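五月　星期六　夜里十一点多

从电影院走回来的路上一直在下小雨，鞋子湿透了，可我心情好得不得了，索性没有坐车，绕着河边多走了一站路。今天终于看了《Kakum》的修复版！等这一天等了整个春天，票还是上个月放票那天守着手机抢到的，手一抖差点选成最后一排。

Pusbridge 那家老影院只有400个座位，今晚坐得满满当当。我左边是一对头发全白的老夫妻，右边是个抱着一大桶爆米花的中学生，灯一暗，大家就都安静了。我特别喜欢这种时刻，银幕还黑着，只听得见衣服窸窸窣窣的声音，心里又紧张又踏实（每次都这样，看了这么多年电影也没改掉）。

说回片子。我第一次看《Kakum》还是在念书的时候，看的是一张画质糟糕的碟，夜戏几乎全是一团黑，矿井那场只能靠耳朵猜。今晚才知道原来井壁上是有字的，原来女主角转身之前先笑了一下。就那么一下，我鼻子一酸，赶紧低头假装找纸巾。一部自以为背得出台词的电影，过了这么久还藏着东西等我，真让人高兴。

修复版比院线版多了3场戏。码头送别那场我觉得好极了，把后面兄弟俩翻脸的缘由补上了，以前总嫌那里太突然。宴会那场嘛，长了一点，配乐也满，我看得有些走神，开始想明天早饭吃什么。还有一场是雪地里的独白，我拿不准，得再看一遍才敢说喜不喜欢。

散场以后门口聚了好些人，都在聊续集的消息。Stulmont 公司上星期放出了一张海报，灰蓝的底色，一扇半开的门，别的什么也没有，论坛上的帖子已经盖到1,039楼了。有人说门后面是老矿井，有人说是另一颗星球，还有人认定整张海报是在暗示旧班底全部换掉。我自己倒偏向老矿井那一派，毕竟第一部结尾的敲击声到现在也没有交代。不过猜错了也没关系，猜的过程本身就够我乐上几个月的。

回家路过 Maillard 面包店，橱窗灯还亮着，可惜门已经关了，只好回来煮了碗面，边吃边翻原声带的曲目。影评打算明天下午写，答应了自己不超过2,000字，上回写着写着就收不住，改到半夜才睡。票根先夹进本子里，和前几年那些放在一起。雨好像停了，窗子开一会儿再睡吧。
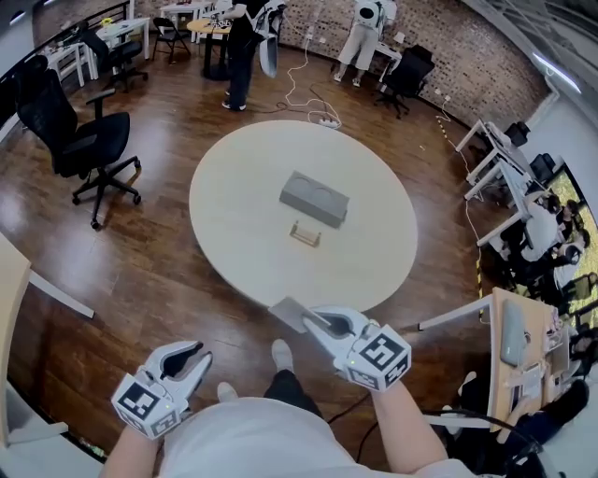

本站站长，兼写影评与观影日记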